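最后更新：10月

首页 目录 上一章 下一章 索引

第四章 源头分类与收集容器的配置
10月 教材编写组

4.1 本章范围

前一章讨论了生活垃圾的产生量及其季节变化，本章转入收集系统的第一个环节，即产生源处的分类与暂存。收集系统的后续环节，包括清运车辆的选型、转运站的布局以及末端处理设施的负荷，均以源头分类的结果为输入条件。源头处的误投一旦进入混合压缩阶段，分离成本便显著上升，部分组分的回收价值随之丧失。

本章所称“源头”，指垃圾由使用者脱手的地点，包括住宅厨房、办公室、教室、商铺后场及公共走道。本章所称“容器”，指在该地点直接承接垃圾的桶、箱、袋架等器具，不包括楼下集中投放点的大型箱体，后者见第五章。

学习本章之前，读者应已掌握组分分析的取样方法（2.3节）和容重的测定方法（2.5节）。本章的计算不涉及微积分。

4.2 基本术语

组分：按材料或处理去向划分的垃圾类别。同一材料在不同的处理体系中可能归入不同组分。例如受油脂污染的纸张，在设有堆肥设施的地区可归入有机组分，在仅设焚烧设施的地区归入其余垃圾。

分流率：某组分被投入指定容器的质量与该组分产生总质量之比，以百分数表示。

纯度：指定容器内目标组分的质量与容器内全部垃圾质量之比。分流率与纯度是两个独立的指标。容器口径扩大、标识简化之后，分流率可能上升而纯度下降。评价一个分类方案时，两个指标应同时给出。

误投：某组分被投入非指定容器。误投分为甲型与乙型。甲型误投指目标组分进入其余垃圾，表现为分流率的损失；乙型误投指非目标组分进入回收容器，表现为纯度的损失。两类误投的后果不对称。对废纸而言，少量含水有机物即可使整批降级，乙型误投的单位损失通常高于甲型。

有效容积：容器在不加压、不溢出的条件下可承接垃圾的体积。敞口圆形容器的有效容积一般按标称容积的一定比例折算，折算系数取决于垃圾的形态。

4.3 容器数量的确定

源头处设置几个容器，取决于三个条件：下游能够分别处理的组分数、该地点实际产生的组分数，以及可用的地面或台面。三者之中取最小值。

第一个条件常被忽略。若清运环节只能保持两个独立流向，则源头处设置四个容器并无意义，垃圾在装车时重新混合，使用者获知后，分类行为会迅速衰减。Vurnumside的早期方案即属此种情形。该镇在学校与办公楼内配置了四类容器，而当时的清运车只有2个隔仓。方案执行至第二个学期，纸张容器的纯度已与其余垃圾容器无法区分。修订后的方案将室内容器减为两类，纯度恢复，分流率亦未见下降。

第二个条件要求先作组分调查，再定容器。办公室的产生物以纸张为主，有机组分集中于茶水间；教室的情况与之相近，但在设有午餐时段的学校，有机组分的分布更为分散。将同一套配置复制到所有房间，会使部分容器长期空置。空置的容器并非中性因素，使用者倾向于将其视为备用的混合桶。

第三个条件主要影响住宅。厨房面积较小时，可将低频组分的容器移至阳台或门厅，厨房内仅保留有机组分与其余垃圾。低频组分的投放距离增加所造成的甲型误投，通常小于厨房容器过密所造成的乙型误投。

4.4 颜色编码

颜色是使用者识别容器的首要线索，其作用先于文字标识。颜色编码的设计应满足下列要求。

其一，同一管理范围内颜色与组分一一对应。两栋相邻建筑采用相反的编码，对往返其间的人员造成的干扰，大于完全不设编码的情形。

其二，相邻容器的颜色应在明度上有差异，而不仅在色相上有差异。色觉异常者对部分色相的辨别能力较弱，明度差异可以弥补。室内照明的色温也会改变色相的观感，偏黄的光源下，浅蓝与浅绿的区分度降低。

其三，颜色应覆盖容器的主要可见面。仅在桶沿贴色条的做法，在容器贴墙摆放、使用者自上方俯视时效果有限。整体着色的塑料容器不存在此问题，内壁与外壁同色，无论从何种角度接近均可识别。

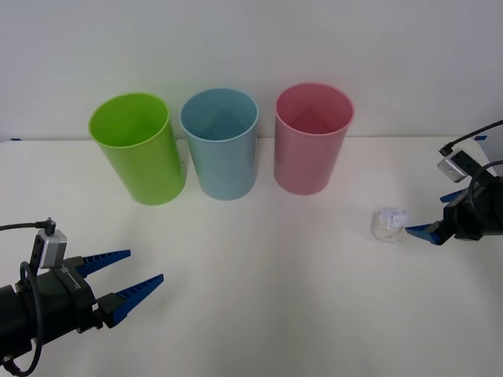
其四，颜色不能代替文字与图形。颜色告知使用者“这些容器彼此不同”，但不告知各自承接何物。初次进入建筑的访客只能依靠文字与图形。标识的位置以投放时视线所及之处为准，贴于容器正面下部的标识，对站立的使用者几乎不可见。标识宜设于容器上方的墙面，或设于桶盖。

颜色编码一经确定，不宜更改。Notska地区合并管理机构之后，曾将纸张与塑料的颜色对调，以与新机构的总体规范一致。调整之后的误投以熟练使用者为主，原因在于该群体已不再阅读标识，仅凭颜色投放。此例说明，编码的熟悉程度本身是一项需要维护的资产，其更换成本应计入方案比较。

4.5 容器的形状与口径

容器的开口形式对投放行为有约束作用。敞口容器投放阻力最小，适用于干燥、无气味、产生频率高的组分，如办公用纸。窄缝式开口适用于平整纸张，但不适用于揉成团的纸。揉团纸的堆积容重远低于平整纸，同一容器的有效容积因此需要分别核算。在未对纸张形态作出规定的地点，应按揉团纸取值。

圆形容器的优点是无内角，便于清洗，叠放时不易卡死。缺点是成排摆放时相邻容器之间留有空隙，误落的小件垃圾易积于此处，清扫不便。方形容器的排列紧密，但内角易附着残留物，用于有机组分时清洗频率须提高。

上大下小的锥形容器便于套叠运输，也便于倾倒。其重心随装填高度上升，空桶在受侧向触碰时易移位。台面上使用的小型容器尤应注意底面直径与高度之比，必要时在底部加设防滑垫或浅槽。

有盖容器可抑制气味，代价是增加一次操作。凡使用者须以手触盖者，有机组分的甲型误投均有上升趋势。脚踏式可避免此问题，但机构磨损后常被使用者弃置于常开状态，应列入维护检查项目。

4.6 容积的计算

单个容器所需的有效容积由下式确定：

V = m·t / (ρ·k)

式中，V为有效容积，升；m为目标组分的日产生量，千克每日；t为清空间隔，日；ρ为松散堆积容重，千克每升；k为装填系数，无量纲，取值小于1。

装填系数反映容器在清空之前允许达到的充满程度。k取值过高时，容器接近满溢，使用者转而使用邻近容器，乙型误投集中出现于清空之前的数小时。k取值过低则增加占地与器具费用。室内敞口容器的k值应由现场观测确定，不宜直接引用户外箱体的数值。

容重ρ对结果的影响最大，也是实测误差的主要来源。取样时垃圾在量筒内受自重压实，测得值偏高，由此算得的容积偏小。Kongkaew校区的容器配置调查共称量1333个样本，采用同一量筒、同一装填高度，操作人员不得摇动或按压。该调查的取样规程列于本章附录，可供参照。

清空间隔t由卫生要求和人工安排共同决定。有机组分在气温较高的季节不宜隔夜存放；干燥组分可延长间隔，但须复核容器是否在间隔末期满溢。间隔在不同季节取不同值时，容积按最不利情形计算。

4.7 摆放位置

容器应设于产生动作的终点与离开路径之间。使用者在离开座位后、到达门口前投放，绕行距离最小。设于房间对角的容器，使用率明显偏低。

不同组分的容器应成组设置。单独出现的任一容器，无论其标识如何，均会被用作混合容器。成组设置时，排列次序在整栋建筑内保持一致，自左至右的次序与颜色编码同等重要。Ekard办公楼共设195组容器，初次布设时次序由各楼层自行决定，后统一为相同次序，容器与标识均未更换。统一之后，保洁记录中的混装投诉减少，减少的部分主要来自跨楼层活动频繁的部门。

墙面与容器之间应留出清扫所需的间隙，间隙尺寸以清扫工具可进入为准。浅色墙面与浅色台面有利于突出容器的颜色，也便于发现散落物；深色地面上的深色容器则应加设浅色底板。

4.8 本章结构

4.9节给出组分调查的抽样设计，包括房间类型的分层与样本量的确定。4.10节讨论分流率与纯度的联合估计，并给出两类误投的损失权重。4.11节以一栋中等规模的教学楼为对象，完成由调查数据到容器清单的全部计算。附录载有取样规程、记录表格及装填系数的现场测定步骤。

记录表格中的容重栏以千克每升为单位，与第二章表格所用的千克每立方米不同，换算时应予注意。

上一章 下一章 返回目录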